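The Second Life of a Good Chair

Inside the Flestanside workshop where worn-out office seats get another ten years
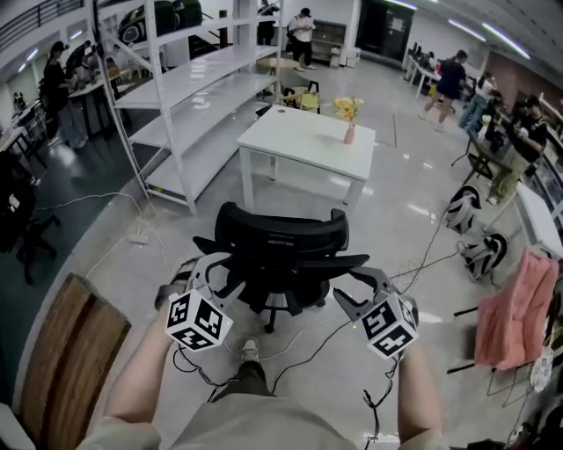

A black office chair with a curved mesh backrest.

Vira Yurchenko can tell what ails a chair by sitting in it for a few seconds. She leans back, shifts her weight to the left, rolls a foot or so across the concrete and stands up again. "Gas lift," she says, and writes it on a strip of masking tape.

By nine in the morning the delivery door at Kanadham is already open and the first batch is coming in from a law office that has moved to a smaller floor. There are 84 chairs in it, all the same model, and I can't tell you how exciting that is to people who fix chairs. Identical chairs mean identical parts. One with a cracked base and one with a torn seat make a single chair you could sell tomorrow!

Yurchenko started the shop with her sister Yaryna in a rented garage in Flestanside, back when most repair people would only touch wood. They learned on castoffs, mainly cheap task chairs from the early 2000s, and the first thing they found out was how few tools the job takes. A rubber mallet, a pipe wrench, a set of hex keys, a heat gun for stubborn plastic. The gas cylinder that raises and lowers the seat is held in by nothing but a tapered fit, and a few good whacks from underneath will usually free it.

Last year the shop sent out 2732 chairs. Schools took a lot of them, and so did people who work from a corner of the bedroom and are tired of the kitchen stool.

Mesh is the hard part, and it's where Arsen Pasichnyk comes in. He used to string tennis rackets, and he talks about tension the way bakers talk about dough. Too slack and your lower back sinks; too tight and the plastic rim bows a year later. He buys his mesh by the roll from a mill called Melnychuk and stretches each piece over a jig he built himself — it looks like a medieval instrument and works beautifully.

I brought in my own chair, a squeaky thing I'd been meaning to replace since November. Yaryna flipped it over, pulled a wad of hair and carpet fuzz out of every caster (mortifying), put one drop of oil on the tilt spring and handed it back. The squeak was gone. She charged me $9.

The sisters now run a repair evening once a month, starting at six. Bring the chair, and bring the loose screws too if you still have them.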